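4. Registering a Drop-In Session in Hestia

Section 4 applies to outreach coordinators and peer educators who record attendance at health and rights sessions. It replaces the Stosier paper forms, which were withdrawn on 10/11/19. Forms completed before that date stay in the district cabinet and are not retyped.

4.1 Before you start

You need a coordinator or educator login, the site code for the venue, and the tablet issued to your team. Personal phones must not be used for client records.

NOTE: The Prandden site code is 238. The Kermani site code is 774. Entering the wrong code sends the session to the other team's queue, and only an administrator can move it back.

4.2 Opening the session

1. Log in and select Sessions, then New.
2. Enter the site code and press Confirm. The venue name appears in the gray bar.
3. Choose the session type: Health Talk, Legal Aid, Testing, or Dialogue. A session can have up to 2 types.
4. Enter the name of the lead educator. Co-facilitators go in the Notes field.
5. Press Open. The session clock starts.

CAUTION: Do not open a session in advance. The clock can't be reset, and a session left open for 90 minutes with no entries is closed by the system.
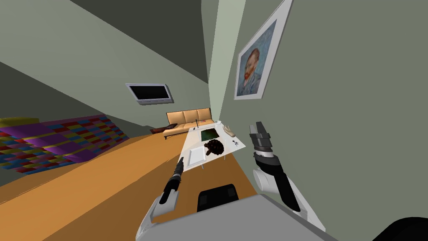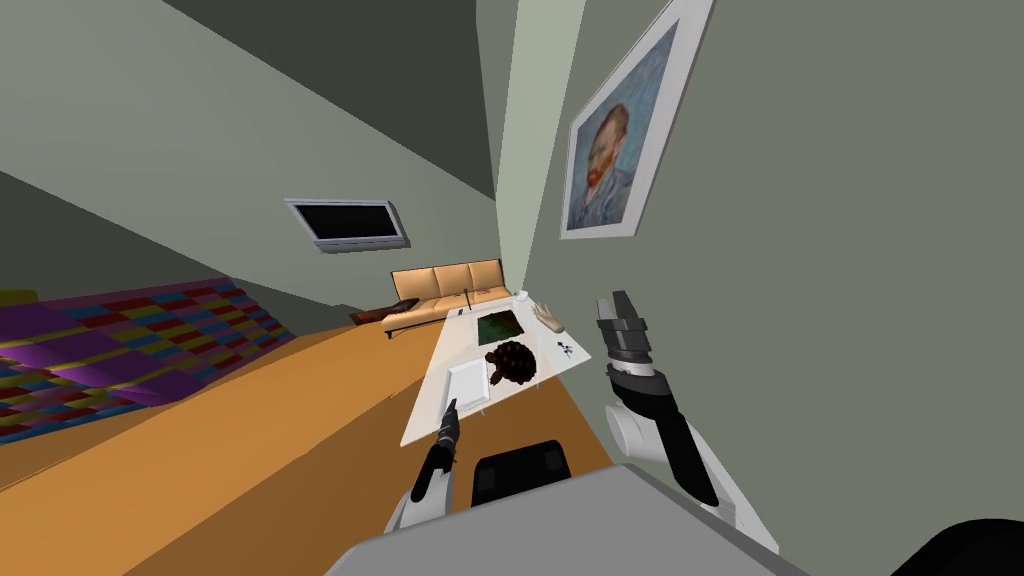 Living room with sofa and wall-mounted television

4.3 Adding participants

1. Press Add Participant.
2. Ask whether the person already has a client code. If so, enter it and go to step 5.
3. For a new person, press Generate. Hestia creates a code from random letters — it holds no part of the name or birth date.
4. Write the code on a blank card and hand it to the participant.
5. Read the consent statement aloud in the participant's preferred language. Record Yes or No.
6. Press Save.

If consent is No, the person is still counted in the attendance total but no code is stored. Do not ask for a reason.

CAUTION: Legal names, street addresses, and place of work must never be entered in any field, including Notes.

4.4 Recording a referral

1. Open the participant's line and select Refer.
2. Pick the clinic or legal office from the list. Offices marked with a star have completed the non-discrimination training.
3. Set the follow-up date.
4. Press Save. The referral appears under Pending until the receiving office accepts it.

NOTE: Referrals for violence or unlawful arrest are also sent to the duty officer, Firouzeh Yazdani. Phone her as well if the person is at immediate risk.

4.5 Closing and syncing

1. Check the attendance total against the sign-in tally.
2. Press Close Session. Entries can no longer be edited on the tablet.
3. Connect to the office network and press Sync. Wait for the green check mark before logging out.

Corrections after closing go to Kamran Vahidi on the Change Request form (see Section 7). Quote the session number, not the client code.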